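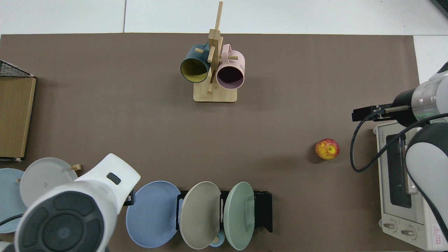

Manzana, horno, platos, tazas. Vista desde arriba.

Llevo desde febrero con la pila de Brello para manipulación a dos brazos y he ido guardando notas. Hilo largo, sobre todo de software. Si buscáis entusiasmo, hay cuentas mejores.

Lo primero que te venden es el "planificador de tareas con lenguaje". Le escribes una frase y te devuelve un árbol de pasos. El árbol queda muy bien en la diapositiva. Luego miras qué consume el controlador y son poses objetivo a secas, con una etiqueta de texto pegada que nadie lee aguas abajo.

Es decir, el planificador puede escribir "sujetar el plato por el borde con cuidado" y el "con cuidado" se pierde en la serialización. Lo comprobé quitando los adverbios. Mismas trayectorias, bit a bit.

Percepción. El segmentador va bien con cosas mates y separadas entre sí. Con platos de canto, metidos en un escurridor, me fusiona dos máscaras en una cada dos por tres y el estimador de pose te da un plato gordísimo con una confianza de 0,9 y pico.

La confianza, por cierto, sale de un softmax sin calibrar. Lo pregunté en su foro y me contestaron que "en la práctica correlaciona". Con qué, no lo pusieron.

Mi apaño: descartar cualquier máscara cuyo grosor estimado pase de un umbral y volver a pedir vista con la otra cámara. Catorce líneas de Python, bastante feas. Me arregló más casos que la actualización de modelo que tardamos una tarde entera en instalar.

Ahora los números, que es lo que siempre me pedís. Brello presume en su página de 3.094 episodios de entrenamiento para tareas de cocina. Vale. ¿Cuántos son distintos? Los pasé por un deduplicador casero (misma disposición inicial con tolerancia de un par de centímetros) y me quedan 1.069.

Puede que mi tolerancia sea demasiado generosa. La bajé a la mitad y subía algo, sin acercarse a la cifra de la web. Si alguien de allí lee esto y tiene otra forma de contarlos, que la publique con el script. 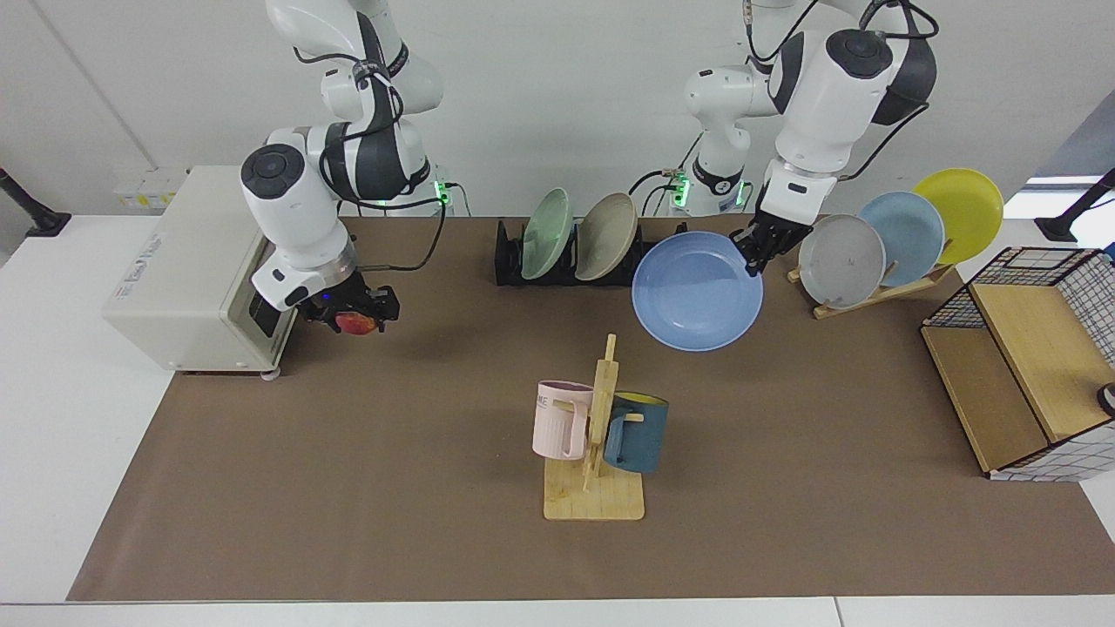 Donde de verdad se nota la costura es en la coordinación. Cada brazo tiene su propio plan y un árbitro reparte ventanas de tiempo. Mientras los dos trabajan en lados opuestos de la mesa, todo fluye y el vídeo sale precioso. En cuanto las envolventes se tocan, el árbitro congela a uno y el otro sigue con un plan calculado para un mundo en el que su compañero se estaba moviendo.

El volumen de un objeto agarrado tampoco entra en la comprobación de colisiones por defecto. Hay que activar un flag. El flag está documentado en una nota de versión y en ningún otro sitio. Un plato cogido por el borde añade bastante radio al efector, digo yo que merecía una línea en el tutorial.

Con el flag activado, replanificar se me va a 116 ms de mediana. Sin él es bastante menos, claro, y adivinad cuál de las dos configuraciones aparece en su tabla comparativa.

Tooling. Uso Gollport para ver los registros porque el visor propio de Brello se come la memoria con cualquier sesión de más de 12 minutos. Gollport tiene sus manías: interpola las marcas de tiempo que faltan y no te avisa. Estuve una mañana persiguiendo un salto de pinza que era cosa del visor.

Si lo usáis, desactivad "smooth timeline" en preferencias. Viene marcado. No entiendo a quién le parece buena idea suavizar un registro de depuración.

Me preguntan por Brimon como alternativa. Lo tuve puesto poco tiempo, así que tomadlo con pinzas. El planificador es más tonto y se agradece: máquina de estados, transiciones que puedes leer, errores con nombre. La percepción es peor. El montaje de cámaras hay que calibrarlo a mano y el asistente se cuelga si el tablero está muy inclinado.

Lo que haría yo hoy: estados explícitos escritos por una persona, percepción de Brello con el filtro de grosor, y comprobación de colisiones compartida entre los dos brazos aunque cueste milisegundos. El modelo de lenguaje, para generar los nombres de los logs, si acaso.

"Pero así no generaliza." Ya. Lo otro tampoco me lo ha demostrado nadie fuera de una mesa parecida a la de los vídeos. Cambiad la altura de la mesa y mandadme la curva de éxito. Con barras de error, por favor.

Pendiente: repetir las pruebas de coordinación con semilla fija, que el árbitro desempata al azar y así no hay quien compare versiones. He abierto un issue. De momento tiene un pulgar arriba, y es mío.

El deduplicador lo subo cuando le quite las rutas absolutas.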